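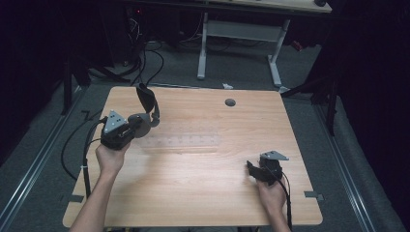
Light wood with a warm, honey-colored grain is as easy to like as ever.

The Long Way to a Kitchen Table

11 January 2007

For most of my adult life I ate dinner off my knees. I had a perfectly decent couch, a stack of trays from my aunt, and a folding card table that came out when company did and wobbled if you cut anything tougher than a pancake. I was fine with this. Then last August I moved into a rented house in Jollton with an actual eat-in kitchen, and there was this big square of linoleum under a hanging lamp with nothing beneath it. I hit my head on that lamp every morning for two weeks. It was time to buy a table.

I figured it would take a Saturday. I'd go to a store, I'd point, two guys with a truck would come. How hard could it be? A table is a top and some legs.

Well. The first place I went was Wemovau, out by the highway, which has a whole upstairs of nothing but dining sets. I walked in feeling like a grown-up and walked straight up to the prettiest thing in the room. It was called the Stunness (they all have names, like hurricanes) and it was solid ash, six feet long, with edges so soft you wanted to pet them. I did pet them. I sat down at one end and pictured a roast chicken. Then I turned over the tag and it said $2855, chairs extra, and I got up very carefully so as not to leave a mark.

I did what everyone does next, I guess, and started looking at other people's tables. I got nosy. At a friend's place for supper I'd be running my thumb along the underside while somebody was telling me about their divorce. My sister has a glass one and wipes it all day long. My neighbors have a huge dark thing that came down through her family, and they eat standing up at the counter because the table is covered in mail. My parents still have the one I grew up with, a maple drop-leaf with my spelling homework pressed into it so hard that you can read "neccessary" if the sun is low. Wrong then, wrong now, and my mother won't let anybody sand it.

That one got me thinking about what I really wanted. I'd been shopping for a top with no marks on it, and the only table I had any feelings about was a wreck.

So I switched to used. If you've never shopped for used furniture, let me warn you that the word "antique" in the classifieds means brown. I looked at a lot of brown. I drove to a barn sale and came home with a lamp. I drove to an estate sale and stood in a line with people who had brought their own blankets and bungee cords and clearly did this every weekend, and by the time I got inside, the dining room was already four dents in the carpet. One man on the phone swore up and down that his table was oak, and when I got there you could see the picture of the oak peeling up at the corner.

I also learned to measure, which I should have done before any of it. You want enough room to push a chair back and still have somebody squeeze behind you with a hot pot. I taped the outline on the floor with masking tape and lived with it for a week, walking around a table that didn't exist – my brother came by and walked around it too, without asking. Six feet was way too long, by the way. The Stunness would have blocked the fridge.

What fit was a 48-inch round. Once I knew that, things got a lot easier, and also a lot slower, because now I could say no to nearly everything.

I found it in November, in a little shop called Higuchi that sells used furniture and fixes some of it in the back. It's 80 miles from my house, and I only went in because I needed a restroom. Round, birch, one fat leg in the middle, a pale top with two rings on it where somebody had set down hot mugs. The tag said $221. I sat at it for a while with my coat on. I asked if the rings would come out, and the woman at the register said they might, with some elbow grease and a little luck, but that she'd leave them. I told her I'd think about it and then I paid before I got to the door.

Getting it home was its own adventure! The top comes off the leg with four big bolts, and the top went in the back of my wagon at a slant with the hatch tied down, and I drove all that way at a speed that made me very unpopular.

I've had it two months now. I've read up on waxing and oiling, and people have very strong opinions on this, much stronger than mine. I rub some plain beeswax in when it starts to look thirsty and I use coasters when I remember. There's a new ring already. There's also a spot of blue ink from doing the Christmas cards, and I was sick over it for a day and then I wasn't.

The funny part is how much I use it. I thought I was buying a place to eat dinner. I pay bills there, I fold laundry there, I had the flu and lay my cheek on it because it was cool. Friends who used to stay an hour will stay three if you keep putting cheese down. I do still eat on the couch if there's a game on.

The lamp, I should say, turned out to be hung too low even for a table. Everybody over five foot eight gets it in the forehead when they stand up. I've been meaning to shorten the chain.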